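Zadley Writers' Board > Self-publishing > Formatting and Print

Thread: Print cost jump on a crime novel, trim size or page count?

inkwell_ost
Friday, November 24, 2023

I have a revenge thriller ready for print with Collet. The manuscript is finished and proofread, so I don't want to cut text. At 5 x 8 inches, 11 point Garamond, the interior comes out longer than I budgeted for, and the unit cost leaves me almost nothing at the cover price I had in mind. Grundstead quoted lower for the same file but they only do cream paper in one weight.

Options as I see them:
1. Go up to 5.5 x 8.5 and keep the type size.
2. Stay at 5 x 8 and drop to 10.5 point.
3. Keep everything and raise the price.

Has anyone compared these with real files?

marginalia7

Option 1. I moved a police procedural from 5 x 8 to 5.5 x 8.5 in July and lost enough pages to cover the difference. Spine width changes, so the cover template has to be downloaded again. Don't try to stretch the old one.
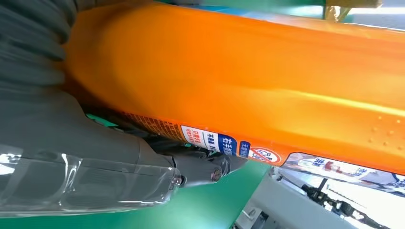 Also check your inside margin before anything else. The Collet default is generous for a book of that length and you can usually take a little off without the text running into the gutter. Order one proof and open it flat at the middle.

quire_and_fold

Disagree on the margin. Collet's binding is stiff and the middle pages don't open far. I took mine in to their stated minimum and had two complaints from readers. I would leave the inside margin alone and take the space from the outside and the foot.

On type size, Garamond is small for its point size already. 10.5 in Garamond looks like 10 in most other faces. For a thriller with an older readership I wouldn't do it.

marginalia7

I didn't say go to the minimum. I said a little off.

quire_and_fold

Fair enough, but "a little" isn't a setting. What figure did you use?

marginalia7

0.75 down from 0.875 inches.

quire_and_fold

That is fine. We agree, then.

tallboy_press

How long are the chapters? If they are short and each starts on a right-hand page, you are paying for a lot of blanks. Run them on to the next available page – left or right – and see what happens. Most thrillers on my shelf do this. My last one had chapters of roughly 1,390 words and I got down to 227 pages with no change to type, leading or trim.

inkwell_ost

Short, and yes, every one starts on the right. The template did it and I never questioned it. The shortest is 1,245 words. Trying it now.

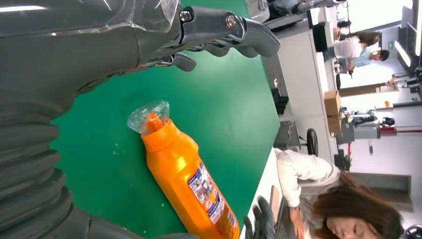

Photo: Rirkstead

tallboy_press

Check the running heads afterwards. A chapter opening on a left-hand page shouldn't have one, and some templates only suppress it on the right.

ledgerline

Going back to option 3, what is the price now? Readers of this kind of book do compare. I put mine up by a pound and paperback sales dropped, though the ebook came out the same month so I can't separate the two.

quire_and_fold

Then it isn't evidence of anything.

ledgerline

It is evidence that I sold fewer paperbacks. I said I couldn't separate them.

marginalia7

Grundstead's lower quote may be at a quantity. They used to give the rate for 3,000 copies on the front page and the single-copy rate further down. Ask them which one you have.

inkwell_ost

It was the quantity rate. The single-copy price is slightly worse than Collet's.

Running the chapters on has removed most of the blanks and the 5 x 8 now works at the original price, with 11 point kept and the inside margin untouched. The running head was wrong on the left-hand openings, as tallboy_press said. I've corrected it in the master page and will order a proof on Monday.

quire_and_fold

Look at the last page of each chapter too. You may have one or two with only a couple of lines on them – tightening a paragraph earlier in the chapter will normally pull those back.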